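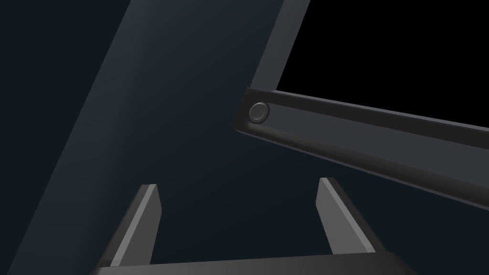
Which fingers for a simulated wrist camera? I'm comparing the Prodano blades with the Jeller pads and both look great so far!

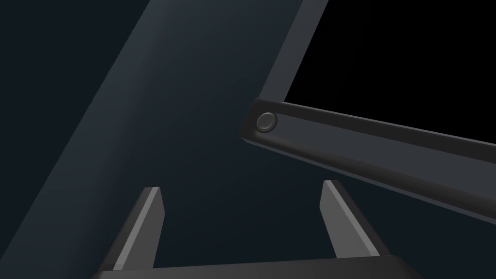
Should I tune the controller first, or settle the gripper?

**Ásdís Laxdal**

Gripper first! I did 818 runs with angled tips before touching the gains, and I'd do it that way again.

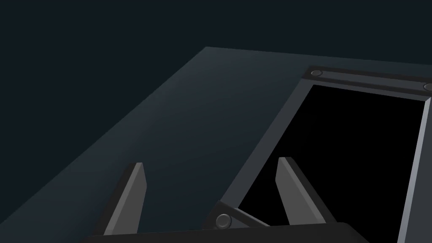
Keep the camera pose fixed between sets too.

**meltum_fan**

Pads. Easier.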